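Right, I've had a few people asking what's going on with Purificación Villanueva and whether she's really packing it in, so here's a thread. Get a brew, it's a long one.

First off, yes, she told the club on 24 October 2018 and played her last home match for Bakden the week after. I was there. I've got the sore throat to prove it.
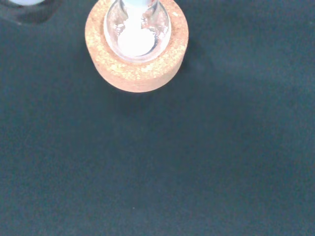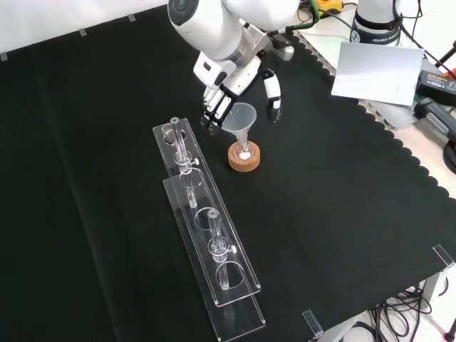 Cork stands, one with a flask and one with a little funnel and vial.

2/ For anyone who doesn't follow women's handball (come on in, it's lovely), Puri has been Bakden's left back for as long as I've had a season ticket. She came over from Montes as a teenager who couldn't defend for toffee. Her words, by the way, from the club programme.

3/ My first ever match was the Kiren derby. We were five down at half time and I was ready to go home and watch telly. She scored nine. NINE. I bought a scarf on the way out and that was me done for.

4/ People go on about the shot, and fair enough, it's a horrible thing to stand in front of. But it's the passing I'll miss. She'd look right at the wing, everybody would shuffle over, and the ball would already be with the pivot.

5/ Mostly that pivot was Estíbaliz Ibarra, who I think is the most underrated player in the league and I will fight you in the replies. Half of Puri's assists are Esti getting dragged about by two defenders and still catching it one-handed.

6/ Numbers, for those who like them: 380 games for the club, wearing 19 the whole way through. They haven't said if they're retiring the shirt. They'd better.

7/ So, the last match. The hall holds 3000 and it was full before the warm-up, which I've only seen once before, for the cup semi. Some bloke behind me had brought a drum. I forgave him by the second half.

8/ We beat Grolusus by two and it should have been more. Our keeper was brilliant, our wings were dreadful, and we gave away three daft penalties in the first ten minutes. Same old us, really.

9/ With a minute left the coach took her off so she could get her clap. She shook hands with all the Grolusus bench as well. Esti was in bits. I was also in bits. The drum man was in bits!

10/ Is the knee the reason? She says it's part of it. She's had two ops and she told the local radio she'd like to be able to walk downstairs normally when she's fifty. Can't argue with that.

11/ What happens at left back now, I don't know. There's a kid in the second team who's meant to be good but she's only just back from a broken thumb. November looks rough too, with Kiren away and then Montes straight after.

12/ Someone asked about the signed shirts. There are over 100 of them going in the raffle at the Montes game, tickets from the scarf stall, cash only. Please leave me one.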